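Taltlow: Frequently Asked Questions

What is Taltlow?
Taltlow is a method for training a robot arm to sort objects between plates from spoken or typed instructions. It learns from demonstrations given by a person, and it adds one step to the usual recipe: before each grasp, the policy has to commit to a target object and a target plate. We call that step the commit.

Why add a commit step?
Policies trained without it tend to change their minds on the way down. The arm starts toward one item, drifts toward its neighbor, and closes on the gap between them. Holding the choice fixed until the fingers close removed most of those failures in our tests.

How much data did you use?
The full training set has 3617 demonstrations. A smaller set of 200 is released separately for people who want to check their setup before training on everything.

What does the task look like?
Objects start on or near the plates, and the instruction names one object and where it should go. Layouts change between trials. Items may share a plate or sit directly on the table, and the plates differ in color so that an instruction can refer to "the red plate" or "the green plate."

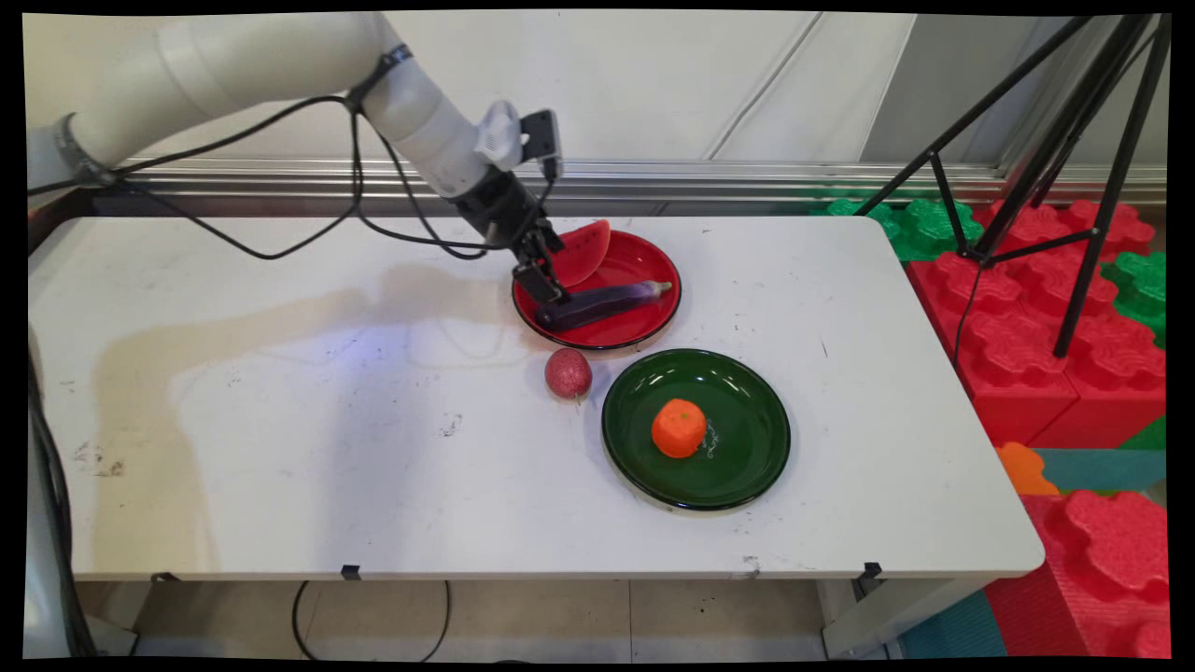
Long objects such as the eggplant are harder than round ones, as the arm can take hold at an end or in the middle, and the demonstrations include both. A comment on our project page from Wannasri asked whether the gain comes from the commit itself or only from the extra labels, and said that a baseline trained with the same labels but free to switch targets would settle it. We ran that baseline. It did better than the plain policy and worse than Taltlow, so the labels explain part of the gain.

Does it need a special camera?
No. We train with 2 views, one fixed and one at the wrist. Dropping the wrist view hurts grasping more than it hurts target choice.

Can it recover from a bad commit?
Only after the gripper opens again. If the first choice is wrong, the robot finishes the attempt and then chooses anew. We allow up to 4 attempts per instruction.

How does it relate to Rekia?
Rekia is our earlier planner. Taltlow reuses its instruction parser and nothing else.

Will it work on my arm?
We have tested one arm model only. Expect to collect new demonstrations for any other.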